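The Gultcombe talks: your questions answered

We've had a wonderful pile of questions since the talks between Edden and Mahuika were announced, and we've been reading every one of them. The most common are below, with answers as plain as we can make them. If you're new to all this, welcome! It's a great time to start following along. 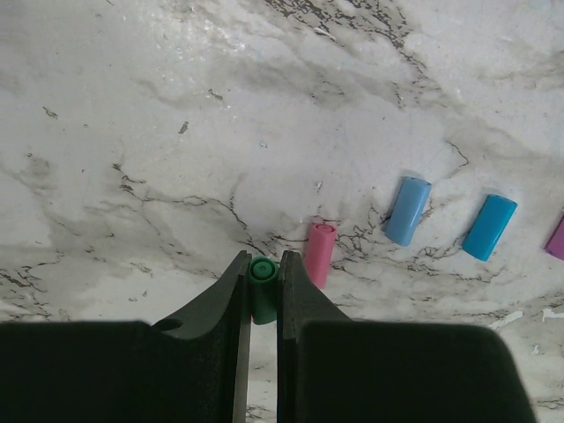 GULTCOMBE, June

What are the talks about?

Mostly the Mahuika Channel, and who gets to do what in it. The two governments have shared those waters since long before either had a parliament, and the rules have piled up in layers. The present round covers fishing seasons, ferry routes, search and rescue, and the long-running argument over harbour dues at Sturncombe. There's also a smaller paper on student travel that hardly gets a mention in the news, and we think it's one of the best things on the agenda.

Why is everyone bringing up 1727?

That's the year of the first written agreement between the two sides, and parts of it are still in force. It's a marvellous read if you have the patience for it. One clause promises safe anchorage "in all weathers and all quarrels", and both delegations have already quoted it back at each other. The lawyers take it seriously too: the older text was never repealed, only added to, so any new treaty has to say clearly which bits it replaces.

How long is the draft?

It has 76 articles at the moment. The last one circulated was a good deal shorter, but the rescue section has grown and several annexes were folded into the main body. Expect the number to move again before anyone signs. 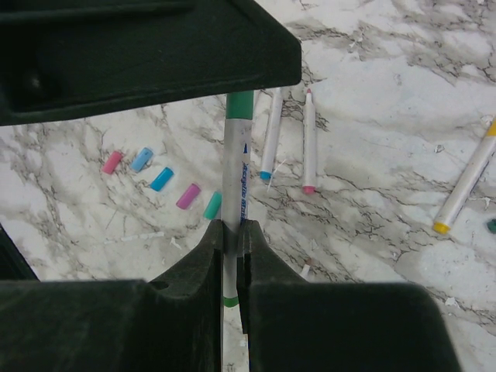 Close-up of the gripper fingers around an upright object.

Who is in the room?

Each side has a lead negotiator, a deputy and a team of specialists who rotate depending on the subject. All up, there are around 200 people accredited, counting interpreters, drafters and observers from the port towns. Only a small fraction of them sit at the table at any one time. The observers can't speak in session, but they can hand in written comments at the end of each morning, and some of those comments have ended up in the draft almost word for word (we cheered when the ferry timetable one got through).

Why Gultcombe, and why not one of the capitals?

Neither side wanted to be the guest. Gultcombe sits on neutral ground under the old agreement, it has a decent rail connection, and the town has hosted smaller meetings before. It's also a lovely place to walk at the end of a long day, which we suspect counts for more in diplomacy than the textbooks let on.

Is Sturncombe going to lose its harbour dues?

Not straight away. The current wording has them phased down over several years, with a fund to help the harbour authority through the change. Edden wants a quicker timetable, Mahuika would settle for a slower one, and Sturncombe's own council has asked for the fund to be set up before the first cut takes effect. This is the part most likely to keep people up past midnight.

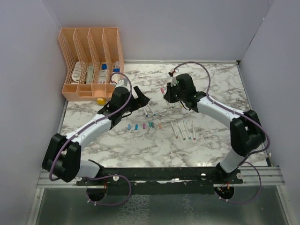

Can members of the public attend?

Yes, for the opening and closing sessions, and we can't recommend it enough! The gallery has 486 seats and they go quickly. Doors open at 8 am. Bring photo ID and leave large bags at home, as there's nowhere to store them. Working sessions are closed, though a written summary is posted each evening in both languages.

What happens if there's no agreement?

The existing rules carry on. Ferries will still run, boats will still fish under the interim quotas, and the rescue services will keep cooperating the way they always have, by picking up the radio. Nothing lapses on the last day of the talks. What would be lost is momentum, and there's more of that at the moment than we've seen in years.

Even a partial result would be worth having. The rescue chapter is close to finished and both sides have hinted that it could be signed on its own.

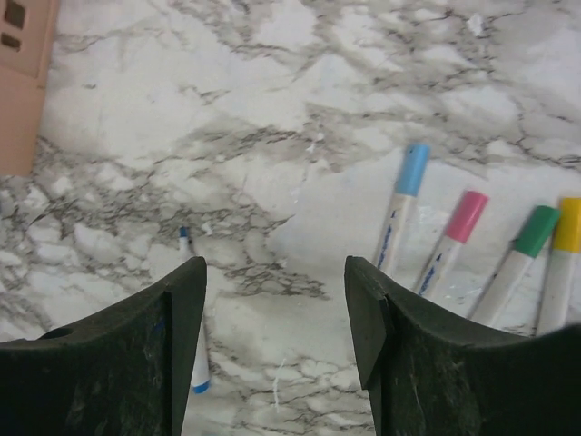 That would mean shared call signs, joint exercises every spring and a single duty desk covering the whole channel overnight. Crews on both coasts have been asking for it for ages, and they'd be thrilled to see it done even if the dues have to wait for another round.

Does a signed treaty take effect immediately?

No. It goes to both parliaments for a vote, and in Mahuika it also has to pass through the regional assembly. Allow the better part of a year. Some practical measures, such as the overnight duty desk, can start earlier by exchange of letters.

Where can I read the draft for myself?

Printed copies are held at the public libraries in Gultcombe and Sturncombe. Ask at the desk, as they're kept behind the counter. Start with the preamble and then skip to the article on anchorage. The student travel paper is bound separately, so ask for that as well.

My question isn't on this page. What now?

Send it in! We update the answers whenever a new summary comes out, and plenty of the questions above came from readers who wrote to say we'd left something out.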